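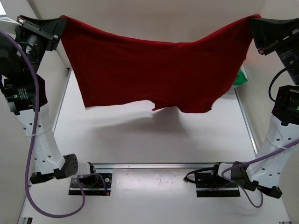

Recording Practice II
Handout: Doubled and Layered Vocals
Instructor: Carla Khalaf, Room 1622
Thursday, June 20, 2024

1. Terms

Lead: the main vocal line, normally one performance or an edit of several.
Double: a second performance of the same line, same pitch, same words.
Artificial double: a copy of the lead, delayed and sometimes shifted in pitch.
Stack: three or more layers of one line, or of a line and its harmonies.

A straight copy of the lead with no delay is not a double. It adds level and nothing else. Students lose marks every term for calling it one.

2. What the ear responds to

Two performances of a line differ in start time, pitch, vowel shape and loudness. The differences change from note to note. When they are small, the listener hears one voice with more width. When they grow, the listener hears two singers. The change happens at different points for different material. Fast words with hard consonants separate early. Long open vowels tolerate more.

For an artificial double, the delay sets the effect. Very short delays produce comb filtering, which sounds hollow when both signals are panned to the center. In the class session file the delay is 28 ms. Shorten it until the tone turns thin, then lengthen it until consonants repeat. Write down both values. 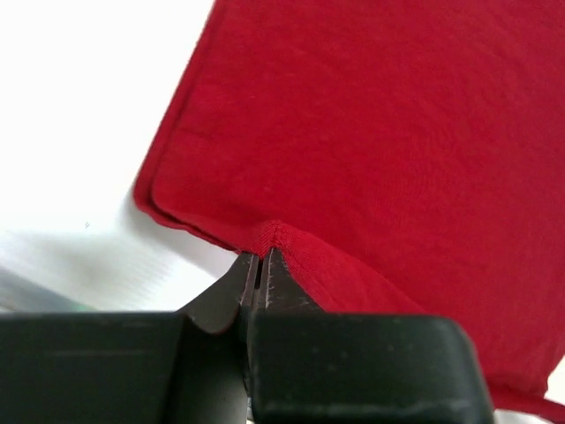
Pitch shift should be tested separately. Turn the delay back to its starting value first. A fixed shift in cents keeps the copy at a constant distance from the lead, so the result is steadier than a sung double and easier to recognize as an effect. A slow varying shift is closer to a real performance but may make held notes sound out of tune against keyboards.

3. Placement

Three layouts cover most of the listening list:
Lead and double both center, double lower in level.
Lead center, two doubles panned left and right.
No lead as such, two equal takes panned wide.

Check each layout in mono. The third one loses the most.

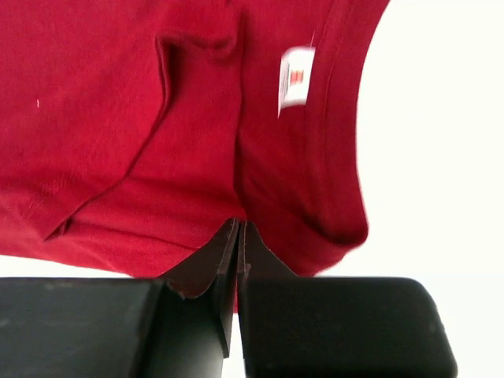 Level decides whether a double is noticed. Start with it muted, raise it until you can hear it, then bring it down slightly. The timing should be edited at the starts and ends of phrases before anything in the middle is touched. Compare the curved hem on the red shirt: the border is two layers stitched together, with a seam line running parallel to the outer edge, and it reads as one slightly thicker band. A close double should read the same way. Where the spacing between the lines varies, the eye or the ear picks out the second one.

4. Filtering and consonants

High-pass the double at 100 Hz or above. Reduce its sibilants more than those of the lead, either with a de-esser or by lowering the clip gain on each "s" and "t." Final consonants may be cut from the double completely. Breaths are usually removed from the double and kept in the lead.

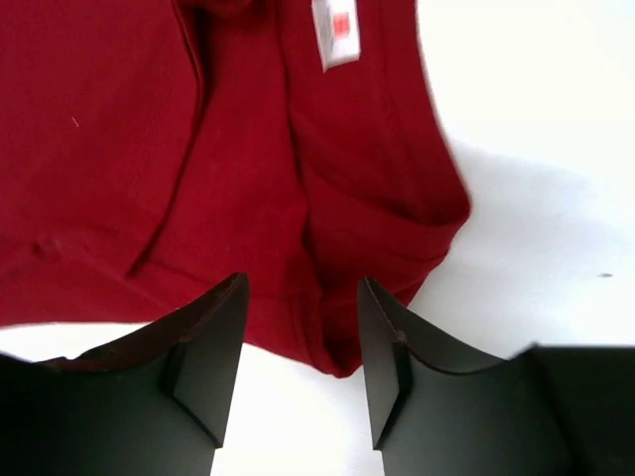

Fig. 4. Red garment, bunched, with white label.

5. Listening assignment

Charbonneau, "Nundgate," first verse and chorus. Answer in note form:
Where does the double enter?
Is it sung or artificial? Give evidence from at least two words.
Which layout from section 3 is used in the chorus?

Use headphones for the first pass and one speaker for the second. Notes go to Garnet Sutherland before the next lab.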